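I met the woman behind Wolleo on a Wednesday, in the room where she sorts odd lids for people who've lost theirs. She has 2,000 of them in boxes, and she's wonderfully cheerful about it.

"I put a dark mat down and tape the corners," she told me. "Any tape will do – I'm not fussy! The light wood is lovely but you can't judge a colour on it."

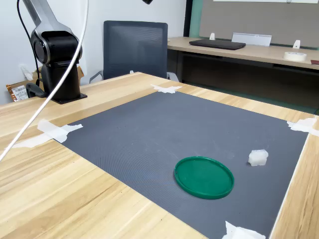 So what does she look at first? "The rim. If the rim's gone out of shape, the lid goes in the recycling, however pretty it is."

Green ones are her weakness (mine too, by the end of the morning). She started with 22 from a jumble sale in Vondby and wrote the sizes in a notebook she still uses. Round lids get asked for most, she says, and

"people always measure the wrong bit. They measure the top, and I need the inside of the rim."

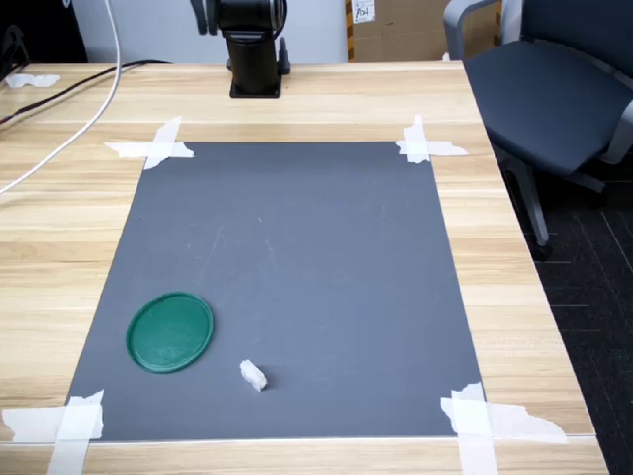 She'd like proper drawers next, the shallow sort, and has her eye on a set of 12 from Lacson. Until then it's boxes, stacked up in the hall, and she knows which one to open without reading the label.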